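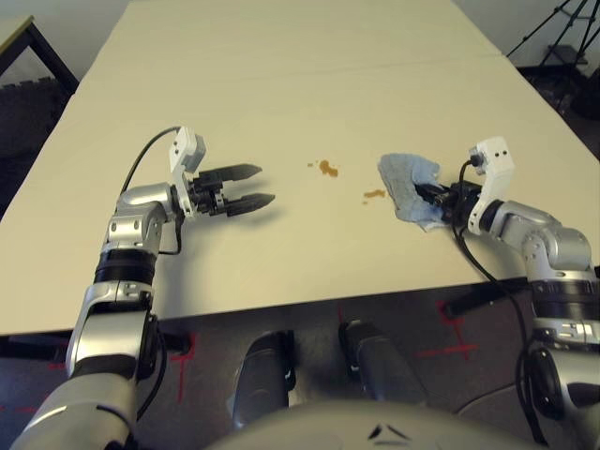

Daltside Open prize split – is 25 percent to first too much or too little?

Postine
The February rules went up Tuesday. Pool is $593 from entry fees plus $500 from Gerkon, and they're paying down to eighth. First gets 25 percent of the total. Last season first got half. I've played in four of these and I don't see why you'd flatten it that much. People drive in from out of state for the top prize.

marrow_lane
It was half because only 11 teams showed up and they paid the top three. With the signups they have now, paying eight is normal. Fighting game locals do 60/30/10 and the same two guys take the money home every week, and then the bracket shrinks.

Postine
Those are locals with a $10 entry. This is a five-man team event. 25 percent of that pot split five ways is gas money.

tinfoil_kev
So is half of it. Let's not pretend either one is a salary.

hexbridge
Where does it say Gerkon is paying cash? Last year the "sponsor contribution" was store credit and it took until summer to get the codes. I still have one that won't redeem.

Postine
Rule 4, second paragraph. "Cash, paid by transfer within 30 days." Konrad Zieliński is listed as the contact for payouts, same as the spring cup.

hexbridge
OK, missed that. Spring cup paid on time, I'll give them that.

Sadowski
I captain a team that usually finishes between fifth and eighth, so take this how you want. Under the old split we paid entry, booked a room, took a day off work and got nothing. We were going to skip this one. Eighth pays $40 now and that covers most of our entry fee. We signed up the same night, and I know two other teams who did too.

marrow_lane
Right, and those entries go into the pool.

Postine
Fees go up a little, sure. But if one of the better rosters decides it isn't worth the trip, you lose stream viewers, and then the sponsor doesn't come back. Last year's final peaked at 243 viewers. The group stage was under 60 the whole day.

tinfoil_kev
Peaked at 243 because it was on a Saturday night and the final went five maps. I was casting it. Nobody in chat mentioned the prize money once.

rookpile
Question from someone newer. Does the team decide how to divide it, or do they pay each player? We have a sub who might play two maps and I'd like to sort it out before the event.

Sadowski
They pay the captain and the captain handles it. Write it down in your team chat now, with numbers, including what the sub gets. We had an argument over this a year ago and lost a good support player.

hexbridge
Also the captain is the one with the money showing up in their account. Keep a record of what you passed on. It's a small amount but you might get asked about it at tax time.

rookpile
Thanks. We were going to do equal shares for the starters and half a share for the sub.

Postine
That's fair for two maps.

Back to the topic – I emailed and asked if they would consider 35 to first and cut seventh and eighth. I got a reply saying the split is fixed for this event but they'll look at it for the next one.

Sadowski
If they cut seventh and eighth we're probably out again. I'll email them too.

marrow_lane
Could do 30 to first and take it from second and third. Second is getting 20 right now, which seems high next to 25.

Postine
I could live with 30.

tinfoil_kev
Check-in is 9:30 by the way, the rules page and the bracket page had different times this morning. Rules page is the correct one.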